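The green ticks that weren't

So I've been a bit quiet on here, and the reason is a bug. A stupid one, and mine, and it ate most of August. I said I'd write up the bad bits of this project as well as the good bits, so get a cup of tea, it's a long one.

If you're new: Semby is my spare-time thing, a robot arm in a simulator that sorts little coloured blocks on a table. You give it a goal (put these three end to end, say) and it has a go with what it's learned so far. I haven't got a real arm at home and I'm not likely to, given the size of my flat and the price of arms, but I do get to borrow time on one over at the Cheetham workshop if I can show that whatever I bring has behaved itself in simulation first. That's their rule and I think it's a good one. Remember it, it comes back later.

I'd been plodding along with the easy goals for weeks and getting nowhere much. Then I went on a tidying spree. You know how it is when the interesting part is going badly, you start renaming files. I moved all the goal files into one folder, rewrote the bit that resets the table between runs, made the log look nicer (little green ticks! I was very pleased with the ticks) and set off a batch of 72 runs before bed.

Next morning it had passed 63 of them.

I did a small dance in the kitchen. I'm not joking, the neighbour's cat saw me through the window. The batch before that had been so bad I hadn't written the score down, and now here was a whole column of ticks. I sent a screenshot of the log to Bianka Dobos, who helped me set the simulator up in the first place, and she wrote back "blimey" and then, a minute later, "have you watched any of them?"

I had not watched any of them.

In my defence, watching is dull. Each run takes a good while to play back at normal speed and the arm spends a lot of it dithering. But she was right, so I sat on the train to Brinden with the laptop on my knees and opened the first passed run. The arm came over, opened its fingers, hung about above the blocks for a while, and went home again. Tick.

I thought I'd opened the wrong file. Opened another. The arm came over, hung about, went home. Tick. In a third one it gave the table what I can only call a thoughtful look and did nothing at all. Tick. By the time we got into the station I'd been through every one I could stand, and the blocks were all exactly where they'd been dropped at the start.

So then I did what I should have done before breakfast and looked at the ones it had failed. Nine of them. And that's where it got properly annoying, as in some of those the arm was doing something! Slowly, a bit clumsily, but it was picking things up and putting them in line. In one of them I had a blue, magenta and lime row laid end to end, just what the goal asked for, and next to it in the log was a big red cross.

I spent that evening pulling frames out of the playback, from the wrist camera and from the cameras round the table, and putting them next to the log.

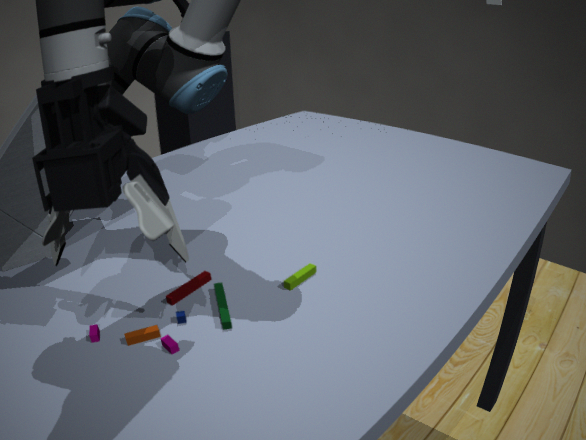
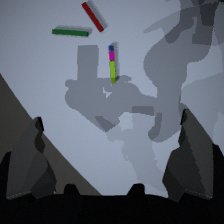
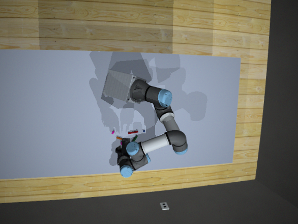
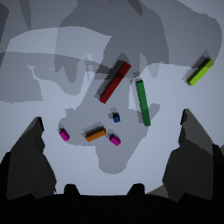 Playback frames from Semby. The second one has the blue, magenta and lime row that got a cross.

Once you've got them next to each other it's hard to believe anybody could call the scattered ones a success. But a computer isn't looking at the picture, it's comparing numbers, and it was comparing them perfectly well. It was just comparing them to the wrong thing.

What I'd done was this. When a run starts, the table gets reset, the blocks get dropped wherever, and their starting positions are saved to a file so I can replay the run later. In the old version that file went in its own folder. In my lovely new tidy version, everything went in one folder, and the starting positions file had the same name as the goal file. Same name! So every time the table reset, it wrote over the goal with wherever the blocks had just landed.

Then the arm had its turn, and at the end the checker asked "are the blocks where the goal says they should be?" If the arm had done nothing, the answer was yes, spot on, full marks. If the arm had moved something, the answer was no.

I'd built a robot exam that you pass by leaving the paper blank.

And it gets worse, as I'd left the learning switched on during the batch. I don't want to go too far into how that works, but the short version is that it gets nudged towards whatever scores well. So over the night it was being told, again and again, well done for not touching anything. You can see it if you play the runs in order. The early ones have a fair bit of reaching and grabbing. By the end it's a very calm robot indeed. It opens its fingers wide, floats there above the blocks and waits for its tick.

I felt a bit sorry for it.

Anyway, I rang A-yeong Ban, who runs the bookings at the workshop, to tell her I wouldn't be needing my slot. I could have kept it and fiddled with other stuff, but I'd put in the form on the strength of that score, and it didn't feel right. She was nice about it. She also asked a question that I've been chewing on ever since: what would have happened if the mistake had gone the other way?

With mine, the arm learned to do nothing, which is about the safest wrong thing an arm can learn. On the real one it would have wasted an afternoon and made me look daft. But suppose the wrong file had the table height in it. A goal that's 45 millimetres too low looks just as tidy in a log as one that's right, and the real arm would have had a good go at pushing its fingers through the bench. There's an emergency stop, and somebody always has a hand near it, and the speed is turned right down for newcomers. Still. I'd have walked in there with a sheet of green ticks telling everyone it was fine, and we'd all have been a little less ready than we should.

She told me they'd had something a bit like that with another lot, a gripper that was certain it was holding a part when the part was on the floor. No damage, just a lot of careful carrying of nothing from one tray to another.

So, the fixes. The file name took me a minute. Less, even. Starting positions go in their own place again, and the goal files are now read-only, so if I try to write over one the whole thing falls over with a rude message. I prefer a crash. A crash is at least clear about how it feels.

I've also added what Bianka calls the lazy test. Before any batch, there's a run where the arm is told to stay parked and do nothing whatsoever, and if that run passes, the batch doesn't start. Then there's the opposite one, where I put the blocks in the right places by hand (well, by typing) and that run has to pass. It adds next to nothing to the total and I can't believe I didn't have it from the beginning. She has been very restrained about this. She's only mentioned it four times.

The other change is that I watch some. Not all, I've got a job, but the log now picks a handful at random, half ticks and half crosses, and plays them at high speed while I'm having my toast. I've switched between the wrist view and the wide view to see which is better for this, and I think it's the wide one for "is the arm doing anything odd" and the wrist one for "are the blocks where they should be". The arm throws shadows over everything in both, mind, and at toast speed a dark green bar in a dark patch takes a second to find. I might turn the shadows off for my own viewing. I don't want to turn them off for the robot, it'll have to put up with them in real life.

What I couldn't fix was the learning. I tried to carry on from where it had got to, hoping it would unlearn the hovering, and after a couple of evenings of watching it hover I gave up and rolled back to the copy from before the tidy. Luckily there was one. It was on an old memory stick in the drawer with the takeaway menus, and there's now another one that lives somewhere more sensible.

I re-ran the same batch last night from the old copy, with the lazy test and everything. It passed 40. I went through a good pile of those with the playback and they're real, blocks moved and rows made, a few of them wonky but inside the limit I set. No dancing this time, though I did have a second biscuit.

A couple of people have asked in the comments about the simulator settings and whether I'm still on the Zuston plug-in for the contact stuff. Yes, still on it, and no, it wasn't to blame for any of this. I did spend a whole evening blaming it and I take back what I said in the last post. The settings file is the same as before apart from the block sizes. I'll put it up when I've taken my grumpy comments out.

A-yeong has pencilled me in for a new slot next month and wants to see the lazy test result along with the scores, so I'm off to make the log print it at the top. In red or green, I haven't decided. I've gone off ticks a bit.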